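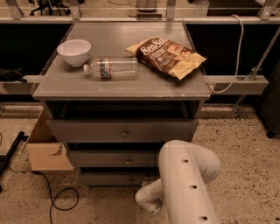
Dovstead Bedside Clutter: notes for anyone thinking of using it

What it is
Pictures of small furniture with ordinary things left on top, sorted by what is lying there and whether it belongs. The piece at the start is a grey nightstand-style dresser with a bowl, a plastic bottle on its side and a SenSa snack bag. We file it under "mixed, food and drink".

What we doubt
The label "untidy" is doing too much work. Birthe Kjærgaard marked the dresser untidy on account of the bottle. Birthe Arnardóttir marked it fine, and I can't say she is wrong. An empty bowl on a bedside top may be clutter or may live there. Out of 23 tops the two of them disagreed on 11, so please don't quote the tidy/untidy column as if it measured anything.

Labels
surface: what the things rest on
item: one line per thing, plain names (bowl, bottle, bag)
lying: yes or no, used for bottles only
storage: drawers, open cubby, both or none
tidy: see the warning

Known gaps
Drawer contents are not labelled. "Snack bag" says nothing about whether it is full. The Gereck list of household names was tried and dropped after it gave us 6 words for bowl.

Changes
Version 2 takes out the "bedroom" label. A nightstand does not prove a bedroom, whatever the first version claimed.

Last checked Wednesday, June 24, 2020.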